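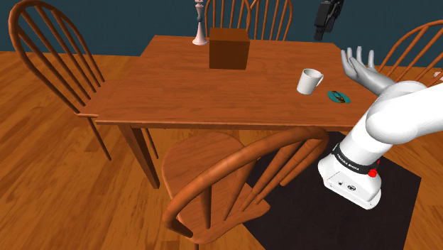 Step 3. Load the dining scene and check the planning world

By this point you should have the simulator running and the planner node built (steps 1 and 2). What follows sets up collision objects for the dining table layout and gets a first reach plan out of the planner.

Open the scene file dining_table.yaml in your Flakach workspace. Each entry needs a name, a pose in the world frame and a collision type. Use the types below.

Table: mesh, static. Do not use a single box. The space between the legs has to stay free, or the planner will reject start states close to the table edge.

Chairs: convex parts, static. The bow backs are open between the spindles, but model each back as a closed slab. Planning through the spindles costs time and gains nothing.

Brown box and mug: primitive, movable. Box for the first, cylinder for the second. Add a separate small box for the mug handle if you intend to grasp by it.

Chess pieces: cylinder, movable. Set the radius from the base. The dark piece stands directly behind the pink king, so it may be missing from a single-camera estimate. Take its pose from the simulator state for now.

Coaster: merge with whatever is resting on it and pad the height by 5 mm.

Step 4. Set the hand model

The five-fingered hand is planned with the fingers open and fixed. In hand.yaml set finger_mode to locked and posture to spread. The arm then plans in seven joints. Finger motion is added in step 6, after the approach pose is reached.

Step 5. Run the first plan

Start the planner with these values:

max_samples: 3,000
timeout_ms: 200
padding_mm: 8
goal: pregrasp_mug

If it returns NO_START, the start state is in collision. Nearly always this is the foreground chair, which is pulled out from the table. Print the contact pairs with the --contacts flag and check the chair pose before you touch the padding.

If it returns TIMEOUT, raise the sample limit before the time limit. On our test set of 144 start states, 79 solved with the default seed pose and the rest needed a second seed. The second seed — elbow high, wrist turned in — was added by Anjani Teoh and is stored in seeds.yaml as elbow_up.

Once a path comes back, replay it at quarter speed with contact display on. Save it as reach_mug_01, as step 6 loads it by that name.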